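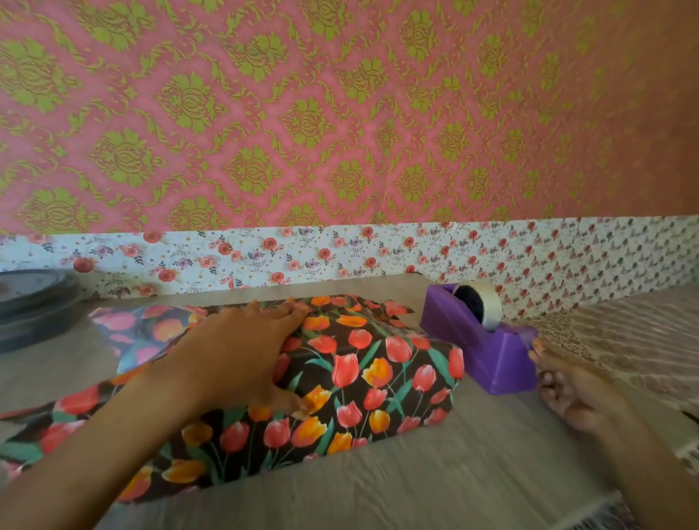 Notes from the May meeting of the Brunet Street Book Club

I took the notes again, so if something is missing, blame my handwriting. Six of us made it, plus one on speakerphone for the first half. We got going at 7:15 pm, once the tea was poured.

Last month's notes: okayed, with one fix. I wrote that everybody liked the ending of the last book. Two people did not, and they would like that on the record!

This month's book: Gesotness, all 800 pages of it. Four of us finished. I got there at lunchtime today and I'm still a bit wrung out. We mostly talked about the middle part, where the family leaves Jadar and the sister stops writing letters home. I thought she was angry. The person next to me thought she was ashamed, and after she read us the ferry chapter out loud I came around (mostly). The long stretch on salt prices got no love at all. One member skipped it and says she never felt lost, and I wish I'd asked her three weeks ago.
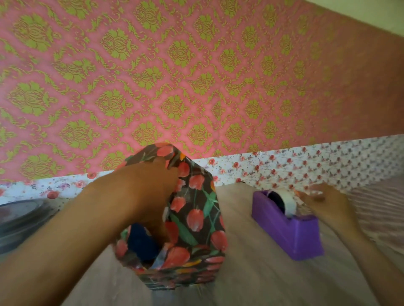

We also went back and forth on the translation. Two of us had the older one, and the jokes land better in it, but the new one has a family tree at the front and I would have given up without that.

Money: we have 58 dollars in the envelope. We agreed to spend some of it on a second copy of the next book for people who can't get it from the library. I'll order it this week.

Next book: there were three suggestions and we voted by show of hands. Sover won, four to two. It's short - everyone cheered at that - and it's a mystery, our first since last summer. The cookbook memoir goes back on the list for fall.

Start time: a couple of people are rushing over from work, so we're trying 8 pm for June and July. If it gets too late for the early risers we'll switch back.

Other stuff: please bring back any club copies you still have at home. I'm missing two, and one of them may well be under my own couch. Snacks are potluck again, and could somebody please bring something salty.

We wrapped up at 9:20 pm. Next meeting is in June, same place, 8 pm.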